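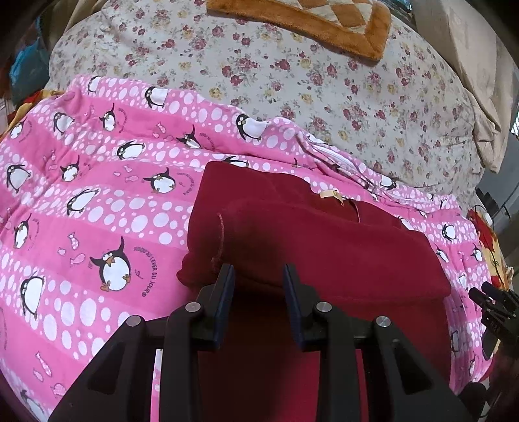 Steren Manipulation Group, Data Practices Desk

The group has revised its house rules for recording work with household fabrics. The revision takes effect in September and applies to every operator who uses a hand-held gripper, on our own premises or in a partner's. It replaces the two-page sheet that has been pinned up since the Rajan project.

Fabrics were given a section of their own for a simple reason. A review of 1,114 recordings from the Lallico series found that most of the rejected ones involved cloth, and that the operators had followed the old sheet correctly. The sheet had been written for cups and boxes. It did not say what counts as a completed grasp on a fleece, or what to do when two layers come up together.

Under the new rules, a grasp on fabric begins with the fingers open on either side of an edge or fold. The operator closes on that edge, pauses briefly, and only then lifts. Closing while already moving upward is no longer accepted. If a second layer is caught, the operator finishes the motion and marks the recording as a double pick. It should not be stopped or repeated under the same number.

Labels and cord loops need particular care. A sewn-in tag, such as the cream one on the dark red fleece, may be left in view, but it may not be used as a handle unless the task card says so. The same applies to loops. Operators have tended to favor them for an easy lift, and the resulting data teaches a habit that does not carry over to plain cloth.

Printed blankets and quilts are permitted under and beside the item being handled. Earlier guidance asked for a plain surface, and that guidance is withdrawn. Penguins, polka dots and roses are all found in ordinary homes, and a pile of mixed patterns is a fair test. Items should not be smoothed or squared up between recordings unless the task calls for it.

A session on fabrics is limited to 30 minutes, followed by a break of 15. Finger pads are to be checked for lint at each break and the screws at the base of both fingers checked for tightness. Cables must be kept clear of the operator's feet and should not lie across the item to be lifted.

Eamon Ó Briain has agreed to review the first 600 recordings made under these rules. His notes will be shared with all operators, including those on the Sonus contract, whose task cards are still being rewritten. Until the new cards are issued, Sonus operators should use the general fabric card and write the word "interim" in the comment field.

Questions about double picks should go to the desk before the session. Requests for exceptions must be made in writing and are granted for one task at a time.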